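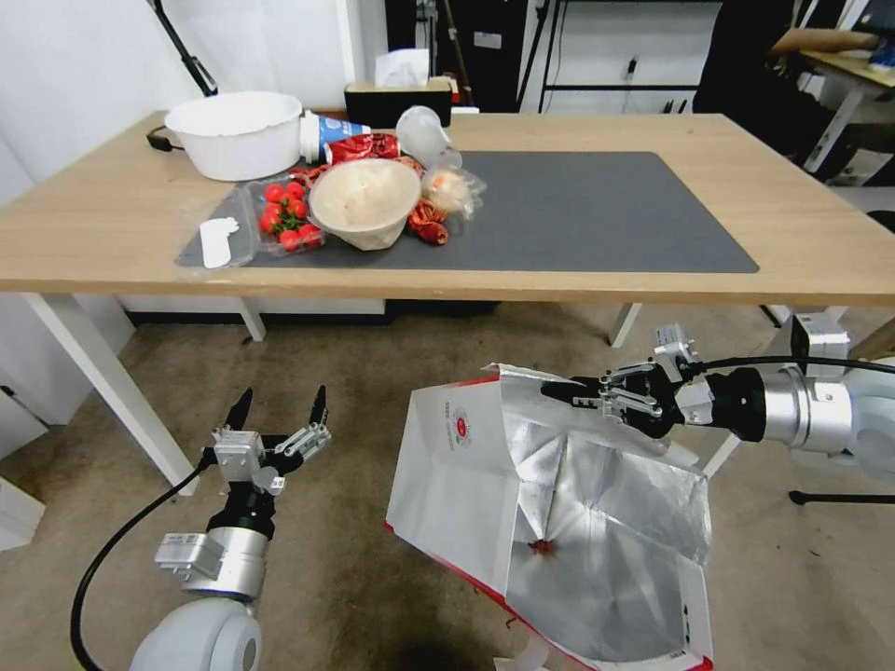
Right gripper on the bag rim, left one open and waiting. Chillies are next.

Grippers compared: Lorard two-finger vs Ekus on the food table
Started by omid_kazemi in Arms and End Effectors

omid_kazemi
Finally got some proper hours in with the Lorard pair and I'm so pleased with them! Foil-lined bags were my nightmare with the Ekus set. It would pinch the rim fine and then let it creep out as soon as the arm tilted. With the Lorards I logged 29 bag holds in July and lost the rim on 2 of them. Same arms, same Niven controller, same mat. I haven't touched the force settings yet either – they're as they came.

fundard_fan
Nice numbers, but were the Ekus pads new? Mine went shiny after 250 cycles and new ones sorted it. I don't think you can blame the gripper for worn rubber.

omid_kazemi
Fair point, they weren't new. I'll put fresh pads on and run the same 29 again. Still reckon the linkage matters more, the Lorard fingers stay square as they close.

Amirhossein Asadi
I'm with fundard_fan on the pads but not on the rest. We ran Ekus past 2,000 cycles on paper and thin plastic, changing pads as we went, and it still twisted the rim. Boxes and bottles, lovely. Bags, no. Have you tried tomatoes with the Lorard? That's where I'd expect it to struggle.

omid_kazemi
Tomatoes tomorrow! Bag again for now, from the head camera:
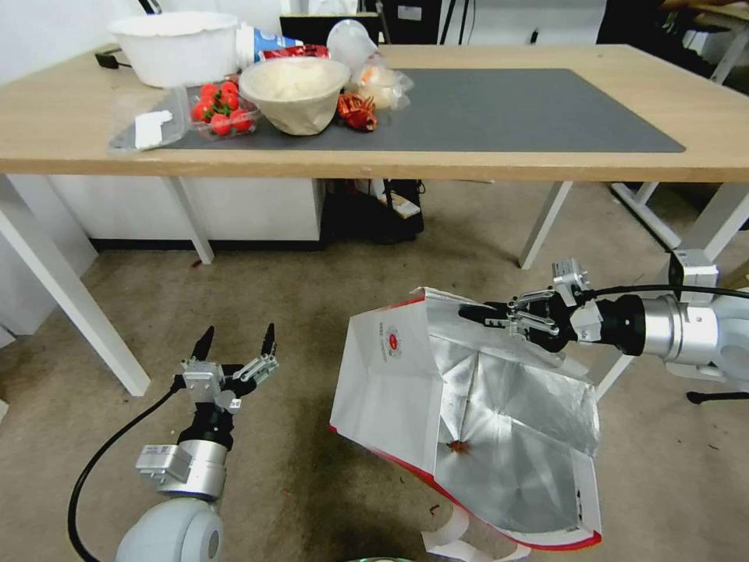
Does the Niven controller need retuning when you swap grippers?
Only the open and close limits. Set those again for the new fingers and leave the arm gains as they are unless the new gripper is a lot heavier.

fundard_fan
Would add: do the limits with the arm level. I did mine pointing down and had to do it all over again.

Amirhossein Asadi
Never made any difference on ours, level or not. Might be your cable pulling.

fundard_fan
Could be the cable, it is a bit short. I'll have a look tonight.

omid_kazemi
Pads ordered, two sets. If the Ekus comes out level I'll say so here – but I'm keeping the Lorards on for the tomatoes. Anyone got a grip force they'd start from?

Amirhossein Asadi
Lowest it'll go, then creep up.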